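Phlebotomy Instructor, Part-Time Evenings
Brekdale Career Training, Health Programs

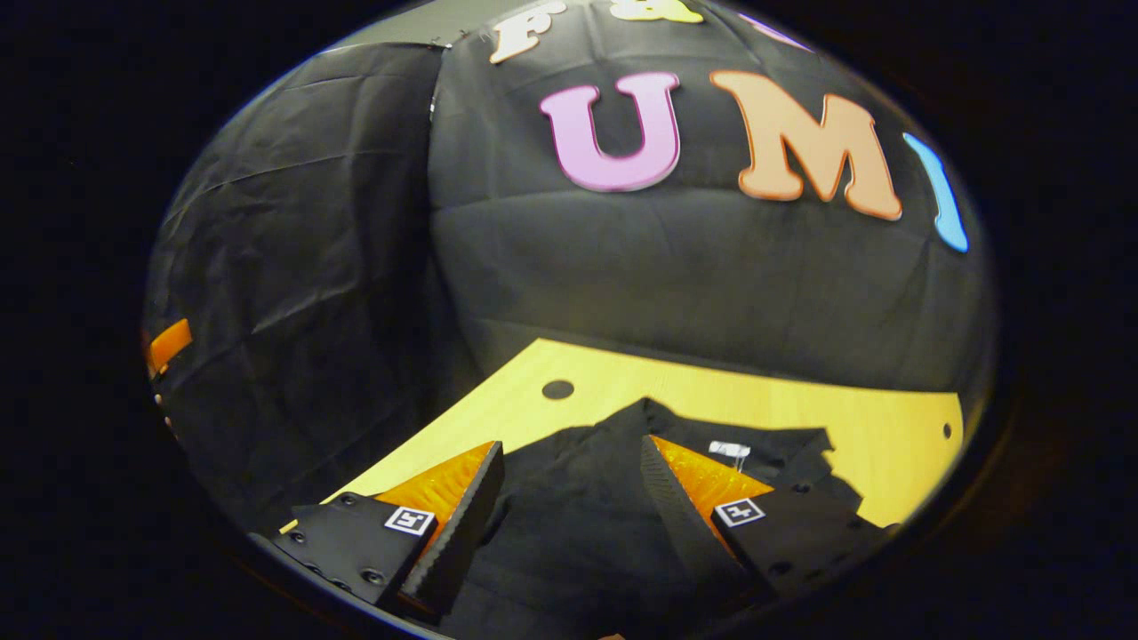

Foam-style letters on black fabric, with a pale yellow tabletop in front.

Brekdale Career Training is hiring a part-time instructor for its evening phlebotomy course. The person hired will teach the hands-on lab portion and share the classroom sessions with our lead instructor, Nicanor Paredes. The next group of students starts in May.

Job number: 3737
Reports to: Barbara Tomaszewski, Health Programs Manager
Hours: two evenings a week, 5:30 p.m. to 9 p.m., plus paid prep time
Location: Yeh Building, Room 322

What you will do

Teach blood draws from the arm and hand, fingersticks, order of draw, tube labeling, and specimen handling. Students practice on training arms for the first 3 weeks and move on to supervised live draws after they pass the skills check. You will watch each live draw, sign the student's log the same evening, and stop any draw that is not being done safely.

You will also grade short written tests, keep attendance, and restock the draw stations before class. Sharps containers are picked up on Thursday and must be sealed and logged before then. Supply orders go through the front office.

Once per course you will visit students at their clinical site. Most of our students are placed at Belludeck Clinic or with Zokberg Labs. Mileage is paid.

What you need

Current phlebotomy certification from a national body
At least 3 years of recent work drawing blood in a hospital, clinic, or donor center
High school diploma or GED
Current CPR card
Proof of hepatitis B vaccination or a signed waiver
Ability to stand for most of a class

Teaching experience is helpful but not required. New instructors sit in on 7 class sessions, with pay, before leading a lab alone. Experience with pediatric or geriatric patients is a plus. If you speak Spanish or Polish, please say so in your letter.

Pay and benefits

Pay is hourly and depends on experience. The rate will be given at the first phone call. Part-time instructors get paid sick leave, free parking behind the building, and one certification renewal fee covered each cycle. This position does not include health insurance.

How to apply

Send a resume, a copy of your certification, and the names of two supervisors we may call. Put the job number on your letter. Applications can be left at the front office or mailed to the attention of Barbara Tomaszewski. Applicants chosen for an interview will be asked to teach a 10-minute lesson on tube labeling and do one draw on a training arm. A background check is required before the first day of work.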